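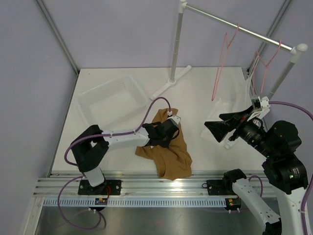

My sister thinks it sounds like the easiest money in Trorthorpe, getting paid to hang up clothes, and she wanted to know what the catch was. I told her to come try putting a shirt on a hanger through two robot arms and then call me back.

So yes, I'm hiring again! I run the teaching floor at Nartey, and I need 4 people to join us in March for the laundry part of the Rerkari project. You'd be showing a pair of arms how to deal with clothes: picking a garment up off the table, finding the shoulders, getting it on a hanger, getting the hanger on the rail, or folding it and dropping it in the basket. You steer, the arms copy you, and everything gets recorded. One go at a task is an episode. Some take no time at all and some (thin, floaty fabrics, I'm looking at you) make you want to go for a walk.

You don't need to know a thing about robots. I came here from a dry cleaner's. Good hands and patience matter a lot more to me than a degree, and I've had great luck with people who sew, play an instrument, or have worked in a kitchen.

What a shift is like: it runs 4 hours, with a proper break in the middle. You work at one station the whole time, mostly standing, though there's a stool if you want it. We swap the clothes often so you aren't looking at the same brown thing all day. If you drop something, you mark the episode as a miss and start the next one - no drama, and please don't fudge it. I would much rather have a clean miss than a save where you reached in with your own hand.

What I need from you:
Two shifts a week at the least, for 8 weeks
Comfortable using both hands at once, and okay with small repeated movements
Good eyesight for close work (glasses are fine)
Willing to write a line or two of notes after each batch
18 or over

Pay is by the hour, same rate for training as for regular shifts. There's a bonus of $100 if you finish the full 8 weeks. Training is 2 shifts, and you'll start with the leader arms unplugged just to get the feel of the grips, then hangers, then actual clothes. Parking is free behind the building. Lunch is from Tastedel across the lot if you order before you start, and the soup is better than the sandwiches.

To apply, stop by the Nartey front desk and ask for the teaching floor form, or send us a short note through the contact page. Skip the cover letter. Tell me which shifts you could do and something you're good at with your hands - anything, I read them all. If it looks like a fit I'll have you in for a try at the arms, and that hour is paid too.

Posted 2024-03-07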